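On the Care of Glossy Black Worktops

Readers of this blog will be aware that I have maintained, since September, a record of the upkeep of one worktop. The surface is black and highly reflective, with a white trim along its front edge and an orange stripe directly beneath. It was chosen for its appearance. The consequences for daily cleaning were not fully considered at the time of purchase.

The rule at present is that small items are returned to the cupboard each evening. Caps and lids are the usual exceptions, and the one with the raised knob is the most frequent.
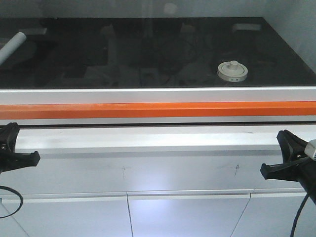

Margarida Bastos wrote to say that she gave up on sprays altogether and now uses a barely damp cloth, followed at once by a dry one, and that smears on her own black top have been far fewer.

Her advice has been adopted. The spray previously in use, from Brellis, has been withdrawn, and nearly 30 cloths have been set aside for the purpose.

The edge requires separate treatment.

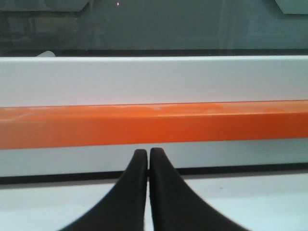
849 words in the full care notes

Orange shows pale streaks when the light falls across it. The stripe is therefore wiped lengthways, in one direction only, after the white strip above it has been done. A soft brush is kept for the seam beneath and is used once a month.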